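Notes from the Rultgate House Log: The Felt Table

3/1/24

The present entry continues the household record maintained on this site and concerns the table in the back room at Rultgate. Readers who have followed the earlier entries will recall that the kitchen and the hall closet were completed before the winter. The table was deferred on both occasions. It has now been addressed in full, and the method and results are set down below.

Background

The table was purchased secondhand from a dealer in Pencombe for $146, delivery included. It was acquired for card games. The felt is a blue-green that does not match anything else in the house, and the rounded corners were considered an advantage in a room with a narrow door. For the first months it served its intended purpose on a fairly regular basis.

Use of the table then changed. The back room stands between the side entrance and the kitchen, and any article carried in from the car tends to be set down on the first available surface. Cards were played less often. By the end of last year the table was functioning as a receiving area for groceries, cleaning supplies, packing materials and items whose proper location had not been decided.

Felt is poorly suited to this role. It holds crumbs and dust, and it cannot be wiped in the way a kitchen counter can. A previous incident involving an iced coffee required two applications of upholstery cleaner and left a faint ring near one corner, which remains visible in strong afternoon light. The author accepts responsibility for the coffee.

Method

The procedure adopted was the same as that used for the hall closet. All articles are first laid out so that each can be seen without moving another. No article is put away during this stage. A decision is then made for each one: return it to its proper location, assign it a new location, or discard it. Articles may not be returned to the table under any circumstances, including temporary ones.

A notebook was kept during the exercise. The closet was done from memory, and several decisions had to be made again a week later when the reasons for them could not be recalled.

The layout stage brought together a mixed group of household goods. Food was lying beside cleaning supplies, and a roll of masking tape had settled among the snacks. The upside-down paper cup near the back presented no difficulty. The tall white bag, folded closed at the top, was left for last.
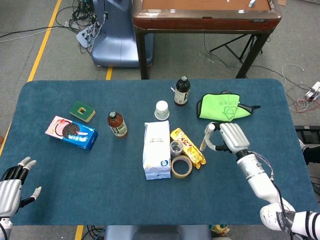 Food Items

The cookies were the first article to be assigned. The household already maintains a shelf for packaged sweets, above the bread box, and the box was moved there at once. A rule was added to the notebook stating that cookies are to be carried directly to the kitchen upon arrival. It is recognized that compliance will depend largely on the author.

The snack bar in the gold foil was placed in the outer pocket of the travel bag. Snack bars have historically been distributed throughout the house in coat pockets, desk drawers and, on one occasion, the toolbox. A single location is now in force.

Cleaning Supplies

The sponge, with its green scouring layer over yellow foam, has a square hole cut in the middle and was therefore not considered for dishes. It was assigned to the bucket under the utility sink, where sponges for outdoor furniture and shoes are kept. The existing sponge in that bucket was discarded, as it should have been last April.

The lime-green cloth was more difficult. It is a pleasant object, with black trim and a printed house-and-heart logo, and it seemed unsuitable for the general rag drawer. It was folded properly and placed with the good kitchen cloths. This decision may be reviewed if it proves to be in the way.

Bottles

The two brown bottles with black caps occupied more time than any other articles on the table. Bottles of this general appearance are also found in the bathroom cabinet and on the laundry shelf, and the practice of keeping similar containers in three rooms had led to repeat purchases. All of them have now been gathered on one shelf in the bathroom cabinet, with their labels facing outward. The laundry shelf has been left with detergent alone.

Packing Materials and Paper

Masking tape was returned to the Luleletti drawer. For the benefit of new readers, this is the narrow drawer in the hall unit, so called after the furniture shop whose sticker is still attached to the underside. It holds tape, string, scissors and stamps. The tape should never have left it.

The small metal can was rinsed and placed with the recycling. The paper cup was also removed, along with the small white scrap lying next to one of the bottles. The paper bag was emptied and flattened, and has joined the others behind the pantry door. The collection there is larger than necessary and will form the subject of a separate entry.

Care of the Surface

Once the table was clear, the felt was brushed in one direction with a soft clothes brush and then gone over with the small vacuum attachment at low power. A lint roller was tried at one corner and abandoned, as it raised the nap. The faint ring was left alone. Previous attempts to remove it have been described in this log and need not be repeated.

A fitted cover was then ordered from Ferri, in plain gray cotton. The order number is 1389, recorded here because the confirmation message was misplaced the last time something was ordered from them. The cover is to remain on the table whenever cards are not being played.

Further Arrangements

A bench has been moved to the side entrance to receive incoming bags. It is narrow and slightly uncomfortable, and was selected for both of those qualities. Bags may rest there until the end of the day on which they arrive.

The next entry will address the paper bags behind the pantry door. The drawer beneath the telephone will follow, provided that it can be opened.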